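Open day at the Saltum building, Metton

Quick writeup before I forget it all. Notes typed on the bus, sorry for the mess.

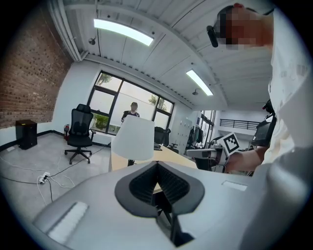 Getting there

Went on the 706, gets you to the Metton stop, then a walk of 200 yards or so they said on the flyer. Felt longer. Uphill. Sign on the gate is tiny and says Saltum in green letters, walked right past it and had to double back. Doors opened at 3, I was in by ten past.

Free entry. You get a sticker. Mine fell off on the stairs.

What the place is

Old brick warehouse, used to belong to Nosaveck, who made buttons and buckles there until they moved out of town. Saltum took it over and cut it up into offices and work rooms for rent. Open day is twice a year, spring and September, and it's basically them hoping you'll sign up for a desk. Fine by me. I just like looking at old buildings with people working in them.

The office

This was the room I came for and the one I spent the most time in. Exposed red brick down one side, left bare, no paint or plaster over it. Gorgeous stuff. I wanted to ask if it had been cleaned or sealed and got distracted and never did. So if anyone knows, tell me. My own basement wall sheds dust like crazy and I'd love to know what they do.

Gray concrete floor. Hard on the feet after an hour, I'll say that. Bring decent shoes.

Ceiling is corrugated panels with beams, everything painted white. I kept looking up at it. Long rectangular lights, a couple of little round fixtures too, and a white pipe that goes off on a diagonal in the corner where the wall meets the ceiling. They could have boxed all that in and I'm glad they didnt. White makes it feel taller I think. Didn't measure.

Furniture is plain office stuff. Black mesh chair on casters, the usual five-star base. I have nearly the same one at home and it's fine for the money, the seat goes flat after a few years. Casters on bare concrete are loud though, if you're thinking of renting in there. Put a mat down. Black speaker cabinet on the floor by the brick. No music while I was there, pity, would have liked to hear what a room like that does to sound. All hard surfaces. My guess is echoey.

Fire extinguisher by the wall behind the chair, a small red one. I notice these things, used to do building checks for a living.

People were busy at the desk so I kept my questions short and tried to stay out from underfoot. Nice crowd. Everybody polite about visitors leaning over to look, which I did, a lot.

The rest

Stairs: narrow, iron, original. Worn down in the middle of every tread. Take the rail.

Upper floor: 4 rooms open, one locked. Two of them empty and waiting for tenants. Good windows on the street side, the back ones look straight at a wall. If you're renting ask which side you get!! Rent sheet was pinned up by the door, I forgot to write the numbers down. Sorry.

Old Nosaveck display: a glass case on the landing with button cards and a ledger. Best thing upstairs. Labels are handwritten and hard to read. Would have stayed longer but there was a line behind me.

Coffee: Chae had a counter going in the courtyard. One size, one kind of cake (lemon). Cake good, coffee too hot to drink for ages. Cards only, no cash, so be warned.

Restroom: ground floor, past the mailboxes. Clean.

Stuff to know if you go

Next one's in September, date not up yet.
Parking is on the street and was full. Take the bus.
Ground floor is level all the way in. No elevator to the upper floor that I could find, ask at the door.
Strollers ok downstairs only.
Go early, the rooms are small and fill up fast after the first half hour.

Would I rent there? Downstairs yeah, if I had the work for it. That brick. Upstairs at the back, no.

Missed the courtyard talk on the history of the block becuase I was still upstairs with the buttons. If anybody went, post your notes in the comments, I'd like to know when the ceiling got painted.

Bus back was late. Home by dinner.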